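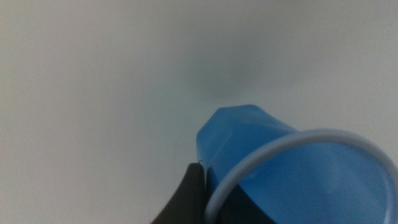 Blauer Kunststoffbecher, schräg von der Öffnungsseite her. Der Rand ist deutlich heller als der Becher selbst.

Becher und Tische: Galerie zur Ausstattung im Brokgate

Auf dieser Seite sammeln wir Bilder aus dem kleinen Gruppenraum im Brokgate. Wer den Raum bucht, fragt meistens zuerst nach Geschirr und Tischen, deshalb stehen sie hier am Anfang. Die Bilder zum großen Saal und zur Garderobe folgen im September auf einer eigenen Seite.

Für Kaltgetränke gibt es im Haus blaue Kunststoffbecher. Sie sind leicht und lassen das Licht ein wenig durch, so dass der Farbton je nach Lampe heller oder dunkler wirkt. Der Bestand liegt bei 80 Stück, gelagert im Schrank neben der Tür zum Flur. Die Lieferung kam zuletzt von Trellero, davor hatten wir Becher von Okoro, die etwas höher waren und sich schlechter in die Schublade stellen ließen. Einzelne alte Becher sind noch im Umlauf.

Die Wand des Bechers ist dünn. Kräftiges Zudrücken hinterlässt Knicke, vor allem in der Nähe des Bodens. Ein Becher mit Knick kann weiter benutzt werden, ein Becher mit Riss gehört in den gelben Sack. Heiße Getränke bitte nur in die Keramiktassen aus der Teeküche füllen. Für Gruppen bis 15 Personen reicht ein Tablett, bei größeren Gruppen stehen im unteren Fach zwei weitere.

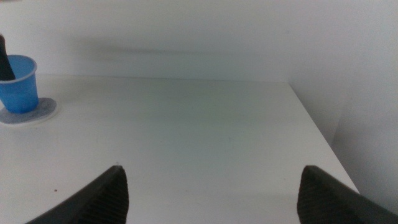

Weißer Tisch mit glatter Platte, hinten links ein kleiner blauer Becher.

Die Tischplatten sind hell und glatt. Kleine Flecken und Krümel fallen darauf schnell auf und lassen sich mit einem feuchten Tuch abnehmen. Scheuermilch bitte nicht verwenden, sie macht die Oberfläche stumpf. Tücher und Eimer stehen unter der Spüle.

Im Gruppenraum gibt es 3 Tische dieser Art. Sie können einzeln genutzt oder an der Längsseite zusammengeschoben werden. Beim Umstellen bitte anheben und nicht ziehen, der Boden wurde erst im Frühjahr neu versiegelt. Nach der Nutzung kommen die Tische zurück an die Fensterseite.

Becher bitte nach der Veranstaltung ausspülen und mit der Öffnung nach unten auf das Abtropfgitter stellen. Eingeräumt werden sie am Dienstag zusammen mit dem übrigen Geschirr. Fehlende oder kaputte Teile tragen Sie in die Liste an der Schranktür ein, ersetzt werden muss ein einzelner Becher nicht.

Weitere Galerien: Teeküche, Flur und Eingang, Nebenraum Onimitz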